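Pamska Teaching Laboratories
Clearing and resetting a shared bench after practical work
Guidance sheet 8, revised 29/10/2022

This page sets out the procedure for clearing a shared bench at the end of a practical session. It applies to all users of the Rodena and Vilska rooms. Please read it in full before your first session and keep a copy with your laboratory notes.

A bench with glassware, a test tube rack and metal tongs set out on a brown top:

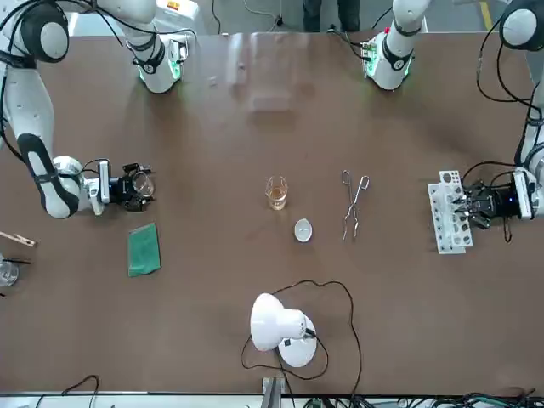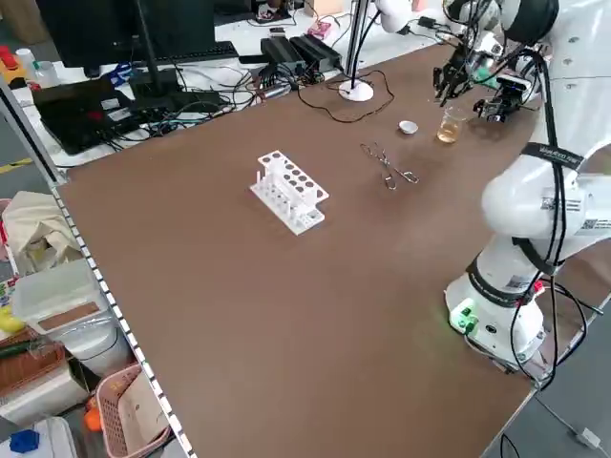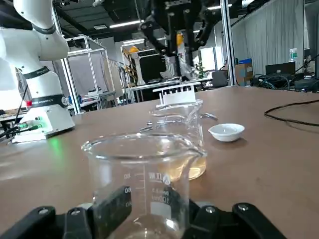 Before you begin

Allow 15 minutes for clearing. Users who have booked the final period of the day should stop practical work early enough to leave this time free. Eye protection stays on until all liquids have been removed from the bench.

You will need:
A lined tray for clean items
A second tray for used glassware
A soft bottle brush and a test tube brush
Mild detergent
Two clean cloths, one for glass and one for the bench top
Labels and a waterproof pen

Step 1. Deal with liquids first

Identify every liquid before moving its container. Colour is not a reliable guide, and a pale yellow solution may be one of several things. Check the label against your practical sheet. If a beaker has no label and its contents cannot be confirmed, leave it in place, mark it "unknown" and inform the duty technician.

Known liquids go into the waste container named on the practical sheet. Only liquids listed as safe for the sink may be poured away, followed by plenty of cold water.

Step 2. Remove the small items

Porcelain crucibles and evaporating dishes are easily knocked from the edge of a bench and should be moved before the larger pieces. If a dish has been heated, leave it on a heat-resistant mat until it has cooled fully. Lift it with crucible tongs if there is any doubt. Do not stack dishes inside one another while residue remains.

Tongs should be wiped along their full length, including the inside of the jaws, and dried at once. Check that the tips meet when closed. Bent tongs are to be placed in the repairs box and must not be returned to the drawer.

Step 3. Clear the rack

Take the tubes out one at a time and place them in the used glassware tray. Plastic racks may be washed in warm water with detergent. Rinse through the holes from above and then from below, and stand the rack on its side to drain. Plastic racks must not be put in the drying oven.

Step 4. Wash the glassware

Wash beakers singly. Hold the beaker by the body and never by the rim or spout. Brush the inside, rinse with tap water and finish with a small amount of purified water. Inspect the rim against the light. Any beaker with a chip or a crack goes into the broken glass bin, however slight the damage. A beaker whose graduation marks have worn away may be kept for general use but should not be used for measuring.

Leave glassware upside down on the draining rack. Cupboard 44 is for dry items only.

Step 5. Wipe the bench top

Work from the back of the bench towards the front with a damp cloth, then dry the surface with a second one. Lift any cables to wipe beneath them and keep the cloth well wrung out near electrical equipment. Cloths used on spills are not to be rinsed and reused. Fold them inwards and place them in the lidded bin.

Step 6. Reset for the next user

Return the bench to the layout shown on the Ljungberg card kept in the drawer. Racks go towards the back and tongs lie flat with the handles facing the user. Nothing should overhang the edge.

Sign the bench record and note any breakages, including the size of the item. Replacements are issued from the stores hatch on presentation of the signed record. Up to 6 items may be collected at one time.

Related guidance: Storing porcelain ware; Labelling solutions; Reporting a spill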